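Tarari Teach Kit — record a task by hand or by remote

Okay, so this is the kit I get the most email about, and I'm glad, because it's the one I use every week myself! The Tarari is a control set for people who want to show a robot arm a job instead of typing one out. You move, the arm moves, and the whole thing gets saved as one demonstration you can play back, trim, or hand to your training software.

I'm Manon, I look after the teaching gear at Plengate, and I've written this page the way I'd talk you through it on the phone.

Most of our buyers start with cloth. Towels are cheap, they're forgiving if you squeeze too hard, and they show you right away if your grip is in the wrong spot. Grab a corner, bring it across, let go. Sounds like nothing until you try it from the other side of a controller (my first afternoon was a mess).
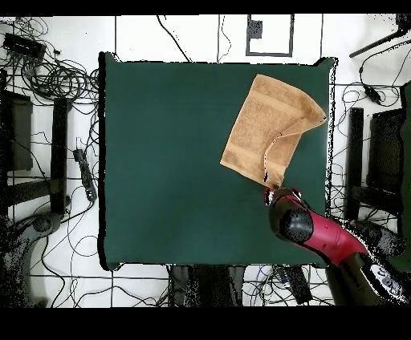 Photo: Plengate / Sivaprasad Suvarna

There are two ways to drive. In hand-guiding mode you take hold of the arm and walk it through the motion, and the kit records the joint positions as you go. In remote mode you sit back with the handheld controller and watch your own view of the table. I like hand guiding for slow, fussy corners and remote for anything where my own arms would block the cameras. You can switch between sessions, but please don't mix the two in one recording — the timing gets strange and you'll spend Saturday cleaning it up.

What comes in the box:
Handheld controller with wrist strap
Recording hub and power supply
Foot pedal for start, stop, and discard
Mounting plate for the Teuber arm adapter
License for the Dilusstead recording software, one seat

The arm, gripper, and cameras are sold separately. The hub takes up to 3 camera streams and lines them up on one clock. I'd use at least two. A view from up high is great for seeing where the towel is on the table, and a closer one tells you what the fingertips have hold of.
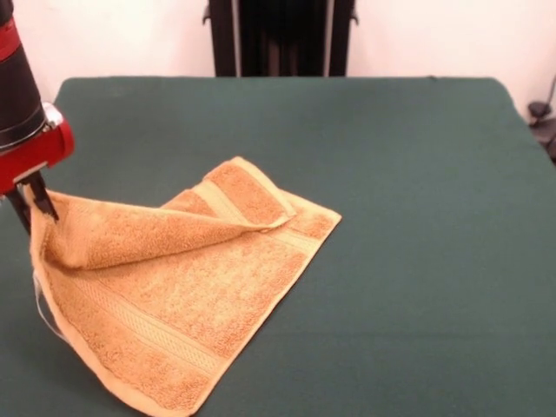
Terry towel, gripped at the corner with the flap partway over.

A word on the pedal. Everybody ignores it for the first day and then can't live without it. Tap once to start, once to stop, hold to throw the take away. Throw away more than you think you should! I recorded 81 takes of a single fold in March and kept almost all of them, and the ones I regret keeping are the sloppy ones with a long pause in the middle.

Storage on the hub holds 1,000 short demonstrations before you need to move anything off.
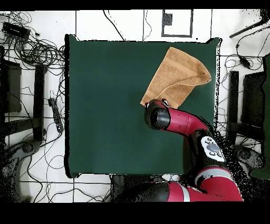

Can I use the kit with an arm I already own?
It depends on the arm. If yours takes the Teuber adapter and reports its joint positions, the kit should work with remote mode. Hand guiding also needs an arm that can be moved safely by hand, so send us the model before you order.

Price is $1,265 with the adapter plate included. Spare pedals and straps are on the accessories page.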